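Mindico open afternoon, Ulstead, July

We took the early bus out from Vostby and were at the Mindico building by two. The open afternoon runs once a year and covers the ground floor only: the tray moulding room, the packing hall and a row of side rooms where trays and bottles are tried out together. Entry was free but you had to book, and the list had closed at 200.

I had mostly come for the trays. My parents ran a café for 18 years and I have carried a lot of drinks on a lot of bad trays, so I wanted to see how the plain ones are made. The side rooms came first on our route.
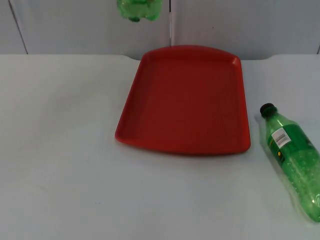
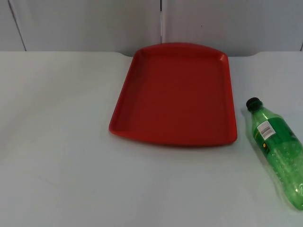
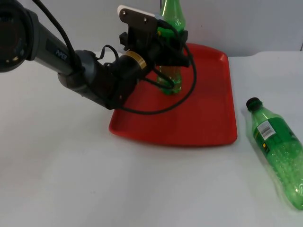
*Red tray and green bottles on the white table, first side room, Ulstead.*

The red tray is the standard serving one. It has rounded corners, a raised rim all the way round and no handles. The guide told us handles were dropped some years ago when cafés complained that the trays would not stack flat. I asked about the colour and was told red outsells everything else they make, with dark brown a long way behind.

The bottles on the table were green plastic with dark screw caps, the sort you would buy a soft drink in. We were allowed to handle some spare trays on a shelf by the door. They weigh less than I expected and flex a little if you press on the middle.

After that came the moulding room. It is loud and very warm, and we were given ear plugs. Each tray comes out of the press, goes along a short belt and has its edges checked by hand. The board on the wall gave the morning's rejects as 83, most of them for marks on the rim. Rejects are ground up and go back in. There was a bin of red chips at the end of the line and children were allowed to take a handful home in a paper bag.

The packing hall was quieter. Trays are packed in stacks with a sheet of thin paper between each, then boxed and strapped. One pallet was labelled for Economou, the catering suppliers by Ulstead station, where you can buy the same tray singly. I went in on the way back and bought two.

A few practical notes for anyone thinking of going next year.

- The tour takes 78 minutes if you keep up with the group. Ours ran over because of questions in the moulding room.
- Wear closed shoes. Two people in sandals had to borrow overshoes.
- Tea is served in the canteen at the end. Cash only.
- Parking is poor. The bus stop is at the gate and the number is on the booking email.
- The moulding room is up a short ramp and can be reached by wheelchair. The viewing platform in the packing hall can't.

I would have liked longer in the side rooms. We had only a few minutes in each, and the third one was locked by the time our group reached it. The form they hand out at the end has a space for comments, so I put that down. Booking for next year opens in spring.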